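How to pack a hard case so nothing rattles

Posted Nov 19, 2018 by Nuwan Saha

Quick one, I get asked this a lot and I'm out the door in an hour. It works for mics, lenses, small tools, whatever.

What you need: hard case, sheet foam, a long sharp knife, masking tape, a marker, a soft cloth. Foam from Ovura is fine. The cheap stuff crumbles.

1. Empty the case. Wipe the inside, corners too. Grit in the corners ends up on your lens.

2. Set it on a table at waist height, handle facing you. Not the floor -- your back will hate you.

3. Cut the bottom layer of foam a hair bigger than the case floor. It should need a push to go in. Too loose and it slides, start over.

4. Lay your gear out on the next layer before cutting anything. Heavy stuff near the hinge side, light stuff up front. Leave two fingers of foam between items. Trace with the marker. 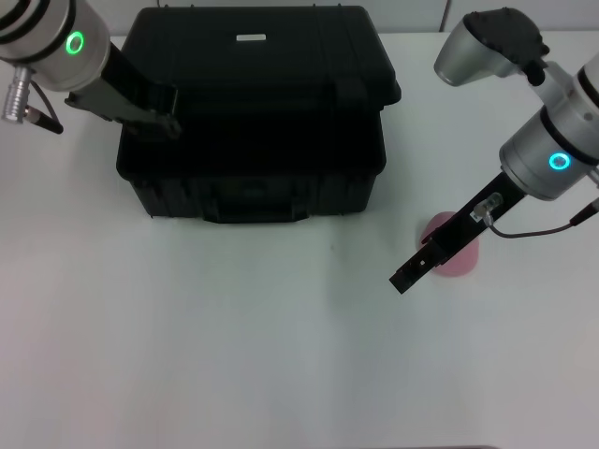
5. Cut just inside the line. Long strokes, don't saw. New blade if it starts to drag.

6. Gear in, top foam on, close the lid. You want light pressure. If you have to lean on it, shave the top sheet down. If it drops shut with no push at all, add a thin peice.

7. Latch it and tip it gently on each side. Listen. Any knock, open up and find it. Usually a cable end or a loose cap.

8. Label on top of the lid, small, plain. Name and phone number. I skip listing the contents, no need to advertise.

Weight -- get it on a scale before you leave the house. Lăcrămioara Grecu got stuck repacking hers on the sidewalk in Hostmont because it was 5 pounds over. Check your carrier's limit first, they all differ.

Storing it: latches open, dry shelf, a silica pack inside. Foam that stays squashed for months doesnt spring back.

Will do a seperate page on cutting foam for odd shapes when I'm back from Jedthorpe.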